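Baby name site says Kolten is "surging" in Mitulville. The numbers are thinner than that

A baby name website has declared Kolten the fastest-rising boys' name in Mitulville, and parents there could be forgiven for not having noticed.

Fedau, which publishes name rankings and sells a paid "name report" to expecting couples, put out its spring list in April. According to the company, Kolten climbed 212 places in a single year, a jump it calls "a surge you can hear on every playground."

The climb is real, as far as it goes. What the release leaves until its last paragraph is how many babies are involved. Fedau counted 465 newborns in the Mitulville area for the whole year, and 9 of them were named Kolten.

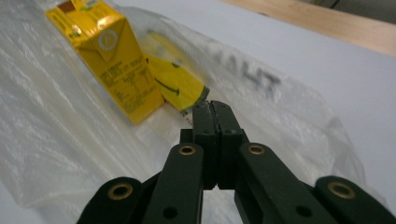

In a list that short, one or two extra babies can push a name past dozens of others. Most names near the bottom were given to a single child, so they are all tied, and the site breaks those ties by alphabetical order. A name can gain a lot of ground that way without many parents picking it.

Fedau also counts Colton, Colten and Kolton as separate names. Put the spellings together and the sound has been common in town for years. The new part is the K, and the release has little to say about that.

The company did not explain where its birth counts come from. Its methods page mentions "public records and member entries," and member entries are names typed in by people using the site. Some of those users are still pregnant. Some may never use the name they saved.
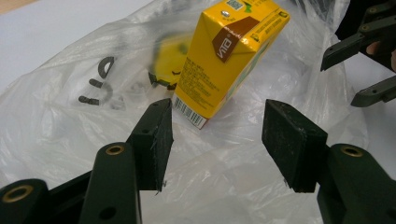

Then there is the meaning. Fedau's page for Kolten says it comes from an old word for "brave traveler." Colton is usually traced to English place names, and the site gives no source for its own version. The same phrase turns up on its pages for 40 other names - Goicoechea among them, a Basque surname that the site offers as a first name for either a boy or a girl.

The full report, with a "personality forecast" for each name, is sold separately. The free page stops just before the forecast begins.

Fedau says its next list will come out in the fall and will cover middle names too.

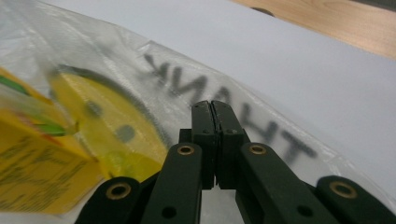 The black gripper with its two fingers closed together.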